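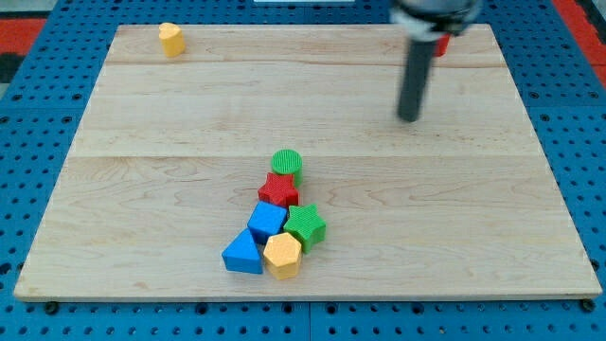 Maple board on a blue perforated table.

April 2025
By Sheldon Zacharias
14 shares | 3 comments

The owner of Melten has sold two small businesses and bought three. The current one is a wholesale bakery supply route with a leased unit, two vans and a customer list made up mostly of cafes. She agreed to talk about how such a sale is priced and closed, on the condition that her name stay out of it, as she is in talks over a fourth purchase.

Her first point concerned the asking price. Listings for small going concerns usually quote one number, and buyers tend to treat it as the value of the business. She splits it into equipment, stock, lease position and goodwill before she replies to the broker. "Equipment I price at what a dealer would pay me for it next week," she said. "Stock I count on the day of closing and pay at cost. What remains is goodwill, and that is the part we argue about."

When she bought the route from Bittencourt, the seller had 300 accounts on file. She asked for invoices covering the past year and found that 80 of the accounts produced nearly all of the margin. The rest ordered now and then, or had stopped. The offer was rewritten on that basis. "He was not hiding anything," she said. "He had never sorted the list by profit. He sorted it by name."

She asks for tax returns before she asks for the seller's own accounts. Where the two differ, she works from the returns. Cash sales that were never reported are given no value, whatever the seller says about them. Owner's wages are added back, and then a market wage for a manager is taken off again, even if she plans to do the job herself. Family members who work without pay are treated the same way.

The lease took up more time than the price. Melten's unit had 3 years left, with no written option to renew. The landlord was willing to consent to the transfer but wanted a personal guarantee for the full remaining term. She offered a larger deposit and a guarantee limited to 8 months of rent, and the landlord accepted after two rounds of letters. "Do the landlord first," she said. "I have seen people pay a lawyer for a full purchase agreement and then find out the consent was never coming."

On training, she is strict about wording. Sellers often promise to stay on for a time, and the promise is often left loose. Her agreements state the hours per week, the tasks to be covered and the amount held back until they are done. In the Bittencourt sale the handover ran through July — the slowest month on the route — and part of the price sat in escrow until it ended. The seller drove every stop with her at least once and introduced her to each buyer.

One deal fell through. Nodar, a packaging shop, looked sound on paper, but a single customer made up most of the sales and had no contract. She proposed that part of the price be paid later and tied to that customer's orders. The seller wanted it all at closing. She withdrew and lost her legal fees.

She has no fixed view on brokers. Irnura, the firm that handled her last sale, screened buyers for proof of funds before releasing any figures, and she would use it again for that alone. For a purchase she would sooner write to owners directly. "Most of them say no," she said. "Some of them call back a year later."

Comments (3)

routeman: Agree on stock at cost, but agree in writing what counts as dead stock. We lost a whole evening at closing over old boxes.

P. in retail: Was the noncompete priced separately? My accountant made us give it its own line.

dockside: Landlord consent took us longer than the bank loan did.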